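Tag der offenen Tür in Milusen: Wie viel Ordnung braucht ein Stift?

Donnerstag, 7. Dezember 2023

Die Einladung lag seit Oktober im Postfach und versprach einen »Tag der offenen Schublade«. Ich habe sie zweimal weggeklickt und bin dann doch gefahren, weil die Firma Echeverría aus Daltlow ihre Büroausstattung selten zeigt und weil ich seit Jahren über Schreibtische schreibe, ohne dass meiner davon besser würde. Anfahrt mit dem Regionalzug, umsteigen, danach 9 Minuten zu Fuß durch ein Gewerbegebiet, in dem die Hausnummern einer eigenen Logik folgen. Die 233 liegt gegenüber der 55. Wer mit dem Auto kommt, hat es auch nicht leichter, die Parkplätze waren um zehn schon belegt.

Drinnen Kaffee aus Pumpkannen, ein Stapel Kataloge, Teppichfliesen in zwei Grautönen. Vorgestellt wurde vor allem »Udon«, ein Ordnungssystem für den Arbeitsplatz. Den Namen hat mir am Empfang niemand erklären können. Mit Nudeln hat es nichts zu tun, so viel war zu erfahren. Es geht um eine Methode: Jedes Ding auf dem Tisch bekommt einen festen Platz, und am Ende des Tages liegt nichts mehr daneben. Dazu gehören Becher, Schalen, Trennstege für Schubladen und ein Begleitheft, das einzeln verkauft wird.

Das Heft habe ich im Stehen gelesen. Es enthält Sätze wie »Der Stift kennt seinen Weg«. Meine Stifte kennen vor allem den Weg unter das Sofa. Zwischen solchen Sätzen stehen aber ein paar brauchbare Hinweise, etwa der, leere Minen gleich am Abend auszusortieren und die Kappen nicht in einem eigenen Fach zu sammeln. Die Kappenschublade kenne ich. Ich habe eine.

Am längsten war ich bei den Stifthaltern. Der Drahtbecher, das schlichteste Möbelstück der Bürowelt, steht bei Echeverría neben Modellen aus Filz, Kork und gegossenem Kunststoff. Der Katalog führt für die gesamte Abteilung Schreibtisch 353 Artikel auf, und man darf sich fragen, wer die alle braucht. Mir hat der einfache Becher aus schwarzem Geflecht am meisten eingeleuchtet. Man sieht von der Seite, was drinsteckt, Staub und Bleistiftkrümel sieht man allerdings auch. Der Filzbecher fühlt sich angenehm an und wird nach einem halben Jahr aussehen wie ein Hausschuh. Der aus Kork war so leicht, dass er umkippte, als ich ein Lineal hineinstellte. Ich habe es noch einmal versucht, mit demselben Ergebnis, und ihn dann unauffällig zurückgeschoben.

Im Vortrag danach ging es um Tischplatten. Matt sei besser als glänzend, hell besser als dunkel, hieß es, das Auge finde kleine Gegenstände schneller wieder. Mag sein. Belege wurden nicht genannt, dafür eine hausinterne Befragung mit über 55 Teilnehmern. Auf meine Frage, ob diese Leute vorher schon ordentlich gewesen seien, kam der Hinweis auf die Mittagspause. Matte Platten haben übrigens den Nachteil, dass Schrammen und dunkle Wischspuren auf ihnen gut zur Geltung kommen. Davon war im Vortrag keine Rede, im Kleingedruckten der Pflegeanleitung schon.

Zu essen gab es Linsensuppe. Gut gewürzt, zu wenig Löffel. Auch das Besteck hatte seinen festen Platz, der war nur ein Stockwerk höher.

Am Nachmittag durfte man selbst an die Tische. Aufgabe: alles, was schreibt, in den Becher. Das klingt nach Kindergarten und ist trotzdem aufschlussreich. Bleistift mit der Spitze nach oben oder nach unten? Das Heft sagt oben, ich sage unten, wegen meiner Hemdsärmel. Schwere Metallstifte machen den Becher kopflastig, wenn sonst wenig darin steht, und ein Clip verhakt sich gern am Rand. Ich hätte mir gewünscht, dass jemand von Echeverría dazu etwas sagt. Es wurde stattdessen noch einmal das Heft empfohlen.

Bleibt die Frage, ob sich die Fahrt lohnt. Für Einkäufer mit einem ganzen Großraum vor der Brust vielleicht — die Schubladenstege sind ordentlich verarbeitet und lassen sich ohne Werkzeug versetzen. Für den einzelnen Schreibtisch zu Hause reicht ein Becher, und den hat man meistens schon. Ich habe keinen gekauft. Den Katalog habe ich mitgenommen, er liegt jetzt quer auf der Tastatur.

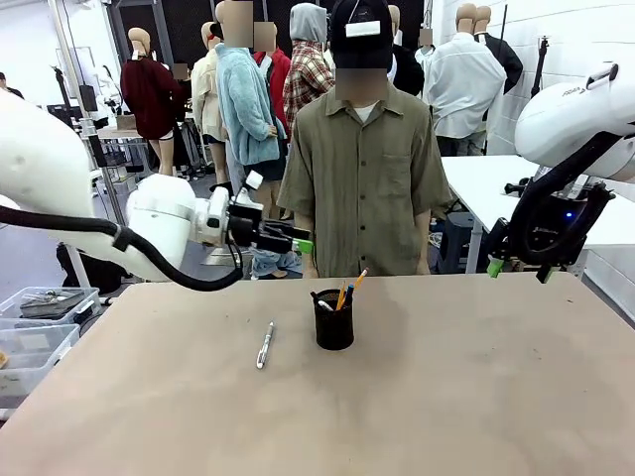 Lesezeit: 4 Minuten

Bleistift und blauer Stift stecken im Drahtbecher, der silberne liegt noch links daneben auf der Platte. So ähnlich sieht es bei mir auch ohne »Udon« aus.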